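Draltville Residents Board > Home and Garden > Small round table, what to do with the top?

cfiore_58
Posts: 534
27/05/2022

Hello all. I have bought a small round table at the Petberg flea market and I would like your advice. The top is solid wood under an old brown varnish, which is sticky in the middle and almost gone at the border. I want to paint it white for our kitchen, which has not much light. My wife says white will be yellow by July and full of marks from cups. Has anyone done this and lived with it for some years?

Cosimo Fiore

marrow_lane
Posts: 50

Don't paint it! If it is solid wood, sand it back and oil it. People paint everything white now and in five years somebody else has to scrape it all off again.

tallgate
Posts: 4000

What marrow_lane said is fine if you like sanding. Sticky varnish clogs the paper in two minutes. Use a scraper first, a sharp one, and go with the grain. What wood is it, do you know?

cfiore_58

The seller told me it is from the old Jostavwood factory, but he said this for every piece on his stand. It is heavy and the grain is quite open. I suppose oak or ash, but I am not an expert.

tallgate

If the grain is open and you paint it, you will see the grain through the paint unless you fill it. Some people like that. I don't.

c_carbone
Posts: 58

Good evening. I have the same first name as the man who asks, so I feel I must answer him. I do not agree with marrow_lane. A dark table in a dark kitchen is a sad thing, and an oiled top needs new oil again and again, which most families forget after the first year.

The yellow color comes mostly from oil paint. It happens more in a room with little sun, so your wife is right about that kind. With a water-based enamel I have not had this problem. First clean the top with warm water and a little soap, then let it dry for a full day. After this scrape, sand lightly, and put a primer that blocks stains. Old varnish and old wood can both send brown spots through white paint – I learned this on a cupboard and had to do it two times.
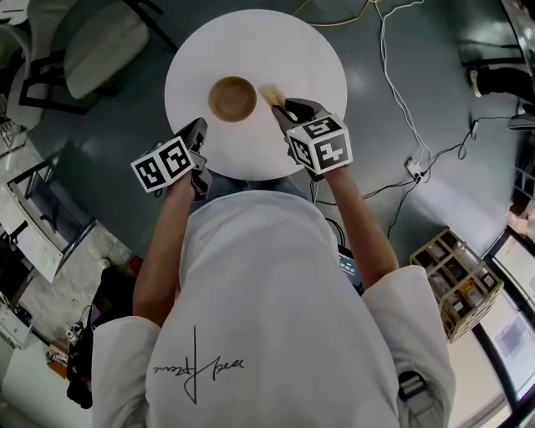
For the paint I use Negri satin, three thin coats with a foam roller, and a small brush only for the border. On a round top do not roll in circles. Go in straight lines from one side to the other, and finish every coat in the same direction, or you will see the marks when the lamp is on. Then wait. It feels dry in one hour but it is still soft inside, and a hot cup will stick to it. I wait two weeks before I put anything heavy.

Cosimo Carbone

marrow_lane

Two weeks with no kitchen table. With oil you can eat on it the day after tomorrow. And when the paint chips, then what? You can't fix one spot.

c_carbone

You can fix one spot. You sand it, you touch it with the small brush, and from a normal distance it is not visible. I agree it is not perfect from very near.

tallgate

Oil the day after tomorrow is optimistic too, I'd give it a week. Whichever you choose, do the underside of the top as well or it may cup.

cfiore_58

Thank you everyone. I did not think of the underside. I will start with the scraper on Saturday and look at the wood before I decide. My wife now likes the idea of oil, so the discussion continues at home also. Is satin easier to clean than matte?

c_carbone

Yes, much easier. Matte keeps every finger.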